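The Clock Menders of Wovomden

When I came to live in Wovomden, I had with me one suitcase and the kitchen clock of my grandmother. The clock had not survived the journey well. It ticked, but the hands stayed at ten past four. A neighbour told me to take it to the old bakery in Onitz Lane, where people repair clocks on the first evening of each month.

I expected a shop. What I found was a long room with lamps, a kettle and many people bending over very small things. Zodwa Visser started these evenings after she retired from teaching. She is 70 now and still opens the door herself. "We do not promise anything," she told me, while she was already looking for a screwdriver. "We only look inside together."

To sit down costs 2 pounds, and the tea is included. Some visitors bring good wall clocks from their parents. Others bring cheap alarm clocks which a shop would refuse, and these receive the same attention.

Learning to listen

My teacher was Niloufar Jafarzadeh, who grew up above her uncle's watch shop. She asked me to close my eyes and say if the ticks were even. I said yes. They were not – one was a little longer than the other, like a person who walks with a stone in the shoe. After 60 minutes I could hear it also.

She does not like to hurry. Old oil must be cleaned away before new oil is put, and every screw goes back to the hole it came from. She draws a small map on paper for this, and I have kept mine.

Small wheels, white and plain, can do the same work as brass ones in a simple clock.
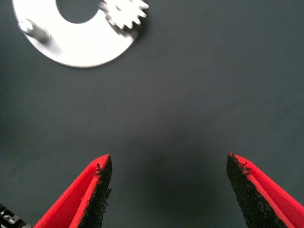

What stays on the shelf

Not every clock goes home. Behind the kettle there is a shelf for those which wait for a part, and the oldest has been there since April. Its owner still comes each month, drinks tea and helps other people.

My grandmother's clock now hangs in my kitchen. It loses a few minutes in a week, and I correct it when I make the coffee.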